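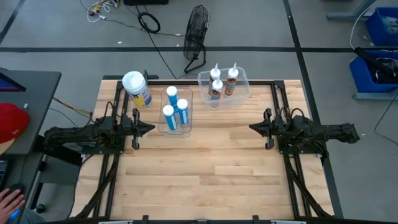
## 4. Small Repairs and the Tenant's Share of the Work

### 4.1 Background to the survey

The town of Urero has more than 2000 rented dwellings, most of them built before wall insulation was required. Earlier sections of this paper dealt with heating bills and with the landlord's duty to keep a dwelling weathertight. This section turns to the minor work that falls between landlord and tenant: gaps around window frames, worn door seals, cracked skirting and the joint between bath and wall. Leases in Urero rarely name these items. Where they do, the wording is often copied from older forms and gives the tenant a general duty to keep the dwelling "in fair order", without saying who is to pay for materials.

A written survey was sent to 659 rented dwellings in the Ferrand and Clirker neighbourhoods. Ferrand is made up largely of detached timber houses divided into two or three units. Clirker was built later, in brick, and most of its buildings are held by a single owner. Replies were received from 168 households. The response was stronger in Ferrand, and the results should be read with that in mind. Tenants who had recently carried out a repair may also have been more willing to reply than those who had not.

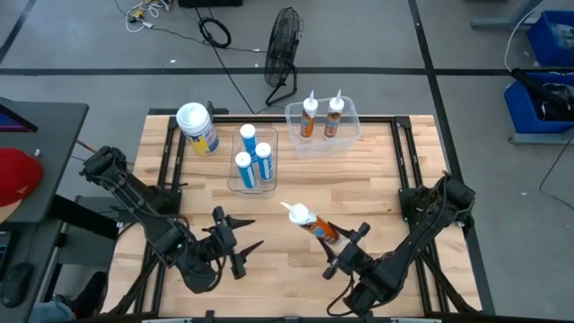 ### 4.2 Who does the sealing

Sealing of gaps was the repair most often reported by tenants in both neighbourhoods. It was named well ahead of painting, tap washers and the replacement of door hardware. Most respondents who had sealed a window or bath had done so without asking the landlord first. Several wrote that they did not regard it as a repair at all and had listed it only when prompted by the form.

The reasons given differed by neighbourhood. In Ferrand, draughts were the main concern, and the work was done in September or early in the heating season. In Clirker, respondents more often mentioned mould or water marks in the bathroom, and no clear season could be seen. Tenants on leases of less than one year were less likely to have done any work of this kind, although those with young children were an exception in both places.

Payment was seldom shared. A small group had deducted the cost of materials from the rent with the landlord's agreement - usually given by telephone and not recorded. Others had kept their receipts but had not sent them in. The sums involved are modest, and respondents appeared to weigh them against the value of remaining on good terms with the owner. This pattern agrees with our interviews in Section 3, in which tenants described a reluctance to raise small matters that might count against them when a larger one arose. 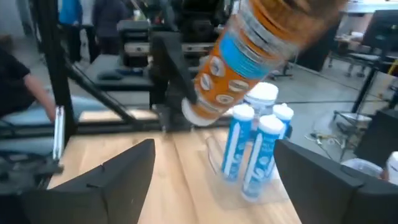
### 4.3 Choice of product

The survey asked how tenants had chosen their sealant. Price was the most common answer, followed by the advice of store staff and by the look of the package. Few respondents had read the directions before buying. Fewer still could say whether the product they had used was meant for indoor or outdoor joints, or whether it could be painted.

Package design deserves some attention in this context. A buyer facing a full shelf relies on colour and on a few large words, and the technical directions are commonly set in much smaller type. The tube in Figure 4 has a circular badge where the white body meets the orange label, with the word "INCREDIBLY" following the curve of its ring. Wording of this sort draws the eye, but taken alone it gives a tenant little help in matching a product to a joint.

Unsuitable choices have a cost that is not always borne by the person who made them. A sealant that lets go after one winter must be cut out before new material can be applied, and the labour of doing so commonly falls to the next tenant or to the owner at turnover.
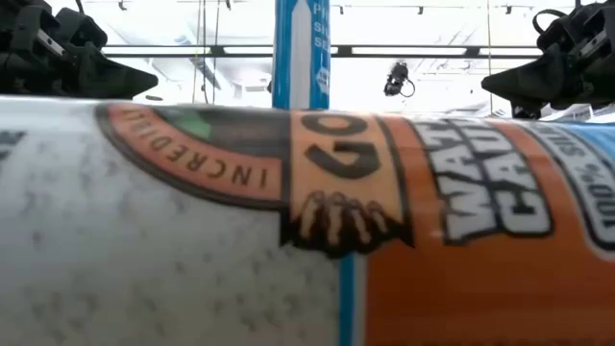 **Figure 4.** Label detail on a caulk tube.

### 4.4 The Flillier supply offer

One owner in Clirker, Flillier Property Management, has since last year offered its tenants a choice of two sealants at no charge on request. The offer covers 200 units. A single printed sheet lists the joints for which each product is suited and asks the tenant to note the date and the room. The sheet is then kept with the condition report for the unit.

It is too early to judge the effect on heating costs. The records do, however, give the owner a history of each joint, and tenants in these units were more likely than others in Clirker to say that they knew whom to ask. Objections were few. Two respondents felt that the offer moved work onto tenants that the owner should have done, and this concern is taken up in Section 5 together with the question of model lease wording.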